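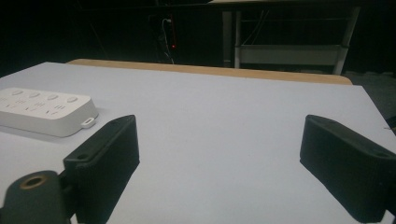 Tablero de trabajo Dakholm con canto de madera

Tiempo de lectura: 3 minutos

Imprimir | Enviar por correo electrónico

Vendemos el Dakholm desde julio y todavía no estoy convencida de que todo el mundo lo necesite. Es un tablero claro para poner sobre una base que ya se tenga o sobre la que ofrece el propio fabricante. El catálogo lo presenta como "la superficie definitiva para el taller doméstico". A mí la palabra definitiva me pone en guardia, y más cuando hablamos de una mesa.

Lo que sí hace bien es quedarse plano. Dejamos uno montado en la tienda de Wundismont, al lado del radiador, que es donde se estropean casi todos, y a los 4 meses la regla seguía apoyando de punta a punta. El modelo anterior, el Pillay, se había combado en bastante menos tiempo y tuvimos que aceptar devoluciones.

Superficie

El fabricante dice que resiste arañazos, calor y productos químicos. Vayamos por partes. Los arañazos de uso normal los aguanta; un cúter sin plancha debajo deja marca, diga lo que diga el folleto. Con el calor no haría pruebas: la ficha no da ninguna temperatura, y una resistencia sin cifra no es un dato. De los productos químicos solo puedo decir que el café y la cola blanca salen con un paño húmedo. El rotulador permanente, a medias.

El color claro tiene una ventaja, que los tornillos pequeños se encuentran enseguida, y un inconveniente evidente para quien trabaje con grasa o tintes.

Canto

El canto va en madera clara y se puede lijar y volver a aceitar. Gerrit Hlongwane, que monta los pedidos, recomienda hacerlo una vez al año. Yo esperaría a que lo pida - hay cantos que después de mucho trote siguen como el primer día y otros que se resecan en un invierno.

Carga y medidas

La carga máxima anunciada es de 200 kg, repartidos. Conviene leer esa última palabra dos veces. Un tornillo de banco atornillado en una esquina no es carga repartida, y las reclamaciones por ese motivo no las cubre la garantía. El grosor no cambia de una medida a otra, así que el tablero largo cede más en el centro; para ese pediría siempre el travesaño.
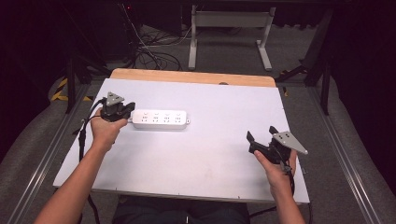 El travesaño se compra aparte, cosa que me parece discutible. Cuesta poco, pero si el tablero largo lo necesita debería venir en la caja. Se lo hemos dicho al distribuidor, Trustell, y la respuesta fue que "se valorará".

Montaje y entrega

Se fija con 14 tornillos, incluidos. Los 6 del perímetro delantero van más cortos; si se confunden, asoman por arriba. Plazo de entrega según almacén. Antes de comprar, mida la puerta.

Annatjie Steyn

Contacto | © Todos los derechos reservados | Volver arriba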